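Print this page
E-mail this page

Why Don't Things Fall Over? (And Why Do They, Right When You're Carrying Them?)

Jul 5, 2025

If you have ever built a tower of blocks, you know two things about towers. The first is that they are great. The second is that they have terrible timing. A tower will stand politely for ages while you look at it, then come down the second you call someone in to admire it.

It feels personal. It's physics, which has no feelings and never apologizes.

What is holding your tower up in the first place, and what goes wrong? To find out, we have to start with the thing that's always pulling on it.

The Big Pull

Gravity pulls everything toward the middle of the Earth. It pulls on your shoes, your sandwich, and your little brother. It pulls on every single crumb of the sandwich separately, which sounds like a lot of work, but gravity doesn't get tired.

Adding up all those tiny pulls would take forever. Luckily, scientists are a bit lazy in useful ways, and they found a shortcut. You can pretend that all the pulling happens at one special spot. That spot is called the center of gravity. (Some books call it the center of mass. On Earth, for things the size of sandwiches, they are in the same place, so you don't need to have an argument with your teacher.)

For a ruler, the spot is right at the middle. Try it. Lay a ruler across one finger and shuffle it back and forth until it stays level. Your finger is now under the center of gravity.

For a ball, it's in the very center, where you can't get at it without ruining the ball.

For a hammer, it's close to the heavy end. Please don't balance a hammer on your finger to check. Use a wooden spoon, which works the same way and hurts less when you drop it on your foot.

The Footprint Rule

Now for the rule that all standing-up things have to obey, from giraffes to garbage cans.

Imagine a string hanging straight down from the center of gravity with a small weight on the end. If the weight would land inside the thing's base, the thing stays up. If it would land outside the base, the thing tips over.

The base is the part that touches the floor, plus any space in between the touching parts. A stool with three legs only touches the floor in three small places, but its base is the whole triangle you'd get by joining them up. Your own base is your two feet and the gap between them. That's why you stand with your feet apart on a bus. Nobody had to teach you that, though the bus may have helped.

A wide base gives the weight on that string plenty of room to wander before it gets into trouble. A narrow base gives it hardly any. A pencil lying down is about as steady as anything can be. A pencil standing on its point is a pencil that will shortly be lying down.

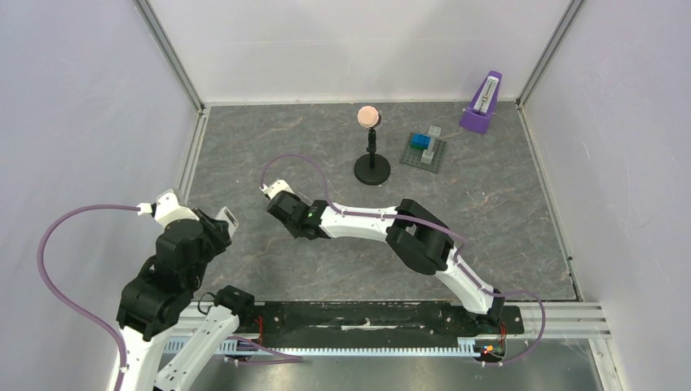
A round, flat base under a thin post, with a sponge ball perched on top.

Lamps, coat racks, and microphone stands all use the same trick. The tall part can be as skinny as it likes, provided the bottom spreads out. It's even better if the bottom is heavy, because that brings the center of gravity down low. When something low and wide gets bumped, it has to lean a long way before that imaginary string swings past the edge. Usually it just wobbles, looks embarrassed, and settles back.

If you pile heavy stuff up high, the opposite happens. This is why a bookcase should have the giant dinosaur encyclopedia on the bottom shelf and the bag of cotton balls on the top one. It's also why you should never climb a bookcase. You are much heavier than cotton balls.

A Tale of Two Boats

People used to learn this lesson the wet way. Tedach is a small town on a lake, and every February, before the ice melts, the people there tell the story of the Ollum.

The Ollum was a ferry. She was a good, plain ferry with a flat bottom, and she carried 70 people across the lake without anybody's hat getting damp. Then her owners decided she ought to be grander. They added an upper deck. On the upper deck they put iron benches, and in the middle of the iron benches they put a piano.

You may be ahead of the story already.

On the first trip, everyone went upstairs to hear the piano. Then someone spotted a heron, and everyone moved to the same side to look at it. The Ollum leaned over, slowly and with great dignity, until the piano rolled into the lake. With the piano gone, she popped back up again. The passengers were fine. The heron left.

The next ferry was called the Szekeres, and she was built with heavy stones packed in the very bottom of her hull. Weight put low in a boat like that is called ballast. She had benches upstairs too, made of light wood, and no musical instruments of any kind.

Test It Yourself: The Stubborn Person

You need a wall and someone who is sure they are good at things.

Ask them to stand with their back and heels touching the wall and their feet together. Put a coin on the floor a little way in front of their toes. Now ask them to pick it up without bending their knees or moving their feet.

They can't. When you bend forward, your top half moves out in front of your feet. Normally your bottom moves backward at the same time to even things up, and your center of gravity stays over your base. With a wall in the way, your bottom has nowhere to go. So the person either gives up or takes a sudden step forward.

Stay close so you can catch them, and use a coin you don't mind losing, in case they cheat.

Test It Yourself: The Leaning Stack

You need 13 playing cards or thin books that are all the same size. Cards are easier to clean up.

Put one on the edge of a table and slide it out until it's just about to tip. It will stick out halfway. Slide it back and try with two. Push the top one halfway out over the one below, then slide the pair together until they are about to tip. You'll notice that the bottom one can't stick out as far as the top one did.

Keep going, always adding the new card at the bottom of the stack. Each new card sticks out less than the one above it. Even so, the overhangs add up, and after a while the top card is completely past the edge of the table, with nothing but air beneath it. It looks as if it must fall. It doesn't, because the center of gravity of the whole stack is still over the table.

If someone slams a door at this point, you are allowed to be cross.

Showing Off

Tightrope walkers have a base as wide as a rope, which is a ridiculous thing to have. They get by with a long pole. The pole makes them slow to tip, a bit like how a big heavy gate is slow to swing, and that gives them time to fix a wobble before it turns into a fall. If the pole bends down at the ends, it lowers their center of gravity as well.

Cats use their tails in a similar way when they walk along a fence. They also act as though they weren't worried, but that part isn't physics.

Then there are toys that cheat. The Plireo is a round-bottomed wooden bird with a lump of metal hidden in its belly. Push it over and it stands up again. Push it harder and it stands up again faster. Leaning the bird over lifts its center of gravity a tiny bit, and gravity drags it back down to the lowest place it can find, which happens to be the place where the bird is upright. You can lean it up to 70 degrees and it will still come back to stare at you.

Words to Know

Ballast: heavy stuff put low down in a boat to keep it the right way up.

Base: the part of a thing that touches the ground, and the space between those parts.

Center of gravity: the spot where you can pretend all of a thing's weight is.

Stable: hard to tip over. Also a place for horses, who have four legs and are quite stable themselves.

One More Thing to Try

Stand sideways against a wall with one foot and one shoulder pressed to it. Now lift your other foot and hold it there. Think about where your string would be hanging, and see if you can work out why this goes so badly.

Print this page
E-mail this page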